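Wisareo Bin Picking Starter Guide
Section 2: Planning and budgeting your cell

Read this before you order anything. Section 3 (mounting) assumes the list at the end of this one is filled in and signed off by whoever holds the money.

2.1 Before you start

You will need:
- floor plan of the space, with sockets marked
- a sample of the parts you want picked, real ones
- last year's maintenance spend for the same area, if you can get it
- the Wisareo budget sheet (comes with the quote pack)

Allow a morning. Longer if purchasing want three quotes for everything.

2.2 Work out what you are picking

1. Weigh the heaviest part. Write it down. Add the weight of the gripper, plus cables and brackets on the wrist. Payload on the arm's data sheet means everything past the flange, not just the part.

2. Measure the longest side and the shortest side. The shortest side sets how thin the fingers must be, the longest sets how much clear room you need to lift out.

3. Note how parts end up lying. Flat, crossed, leaning on a wall. Parts in corners are the dear ones. If you can live with the last few being left in the bin, say so now, it can take a whole line off the quote.

4. Decide how many picks an hour you really need. Not what the brochure says. Take your current hourly figure on a normal Wednesday and use that.

NOTE: Mixed parts in one bin need more set-up time than a single type. Budget for it under Labour, not under Equipment.

2.3 Choose the bin first

Most people pick the arm and then go looking for a bin. Wrong way round. The bin decides the reach, and reach decides the arm.

1. Use a bin you already own if it's sound. Metal is fine. Scuffs are fine. Loose bits in the bottom are not, clean it out.

2. Check the walls. Sloping sides help parts slide to the middle but cost you floor area. Measure at the bottom, not at the rim.

3. Fix it so it can't shift. Clamps will do for trials. Price a proper fixture for production - Dundness do one that bolts straight to a bench top, ask for the plain version.

4. Mark positions on the bench with tape. Cheap, and it saves a re-teach when somebody knocks things.

CAUTION: Do not run the arm at full speed over a bin that is only clamped. Keep to reduced speed until the permanent fixture is in. 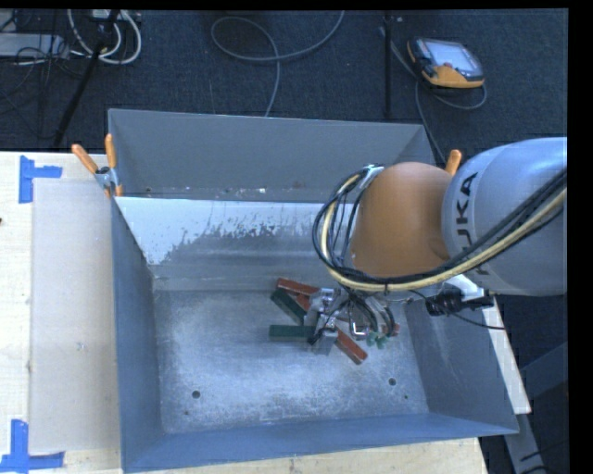 One reader wrote in that we should put cable costs higher up the page, as the arm quote looked fine until they added the dress pack, the spare set and a longer pendant lead, and by then the order had gone to Softić and could not be changed without a fee. Fair point. Cables now have their own step, see below.

2.4 Arm, gripper and cables

1. Arm. New or used, either is OK. For used, ask for running hours, controller age, and whether the pendant is included. A missing pendant can wreck a bargain.

2. Gripper. Get the supplier to try your parts, not theirs. Flaneck will test a small batch before you commit. Ask what a spare set of fingers costs and how long it takes to arrive.

3. Cables and hoses. Anything running along the arm has to bend with it, so it wears. Put one full spare set in the first year's budget. Check there's enough slack at the wrist with the arm at it's lowest point in the bin.

4. Pendant lead. Measure from the controller to where the operator will stand, going round the guarding and not through it. Add slack.

5. Somewhere to put the pendant. A wall hook costs next to nothing. Put it on the list or it won't get bought.

NOTE: Prices for air fittings are not in the Wisareo quote. Neither is the compressor.

2.5 Floor and surroundings

1. Draw the full sweep of the arm on the floor plan. Then add the guarding. Then add a walkway.

2. Plan the cable runs before the guarding goes up. Use covers or trunking wherever people walk.

3. Check the floor will take the load. Carpet over an unknown subfloor is a question for the building people, ask early because the anwser takes weeks.

4. Leave room to get the bin in and out. Trolley width plus a hand either side.

CAUTION: The risk assessment is your job, not the supplier's. Budget for outside help if you have no one trained. It must be done before first power-up.

2.6 Trial period

1. Plan 26 working days from delivery to sign-off. First 7 are for mounting and safety checks, no picking.

2. Start with a handful of parts, spread out. Then let them touch. Then let them overlap. Only fill the bin when the overlapping ones come out cleanly.

3. Log every failed pick and why. Aim for 200 picks in a row without a stop before you sign.

4. Hold back the last payment till step 3 is done. Get this agreed in writing at order stage. Asking afterwards does not work.

2.7 Budget checklist

Fill in, initial each line:
- arm and controller
- pendant, lead, hook
- gripper, spare fingers
- cables and hoses, plus spare set
- bin and permanent fixture
- bench or stand
- guarding and interlocks
- air supply
- risk assessment
- training, 2 people minimum
- labour for set-up
- contingency

If your financial year ends before May, check whether the final payment falls in the next one. Tell purchasing now.

Go to Section 3 when every line has a figure or a "not needed" against it.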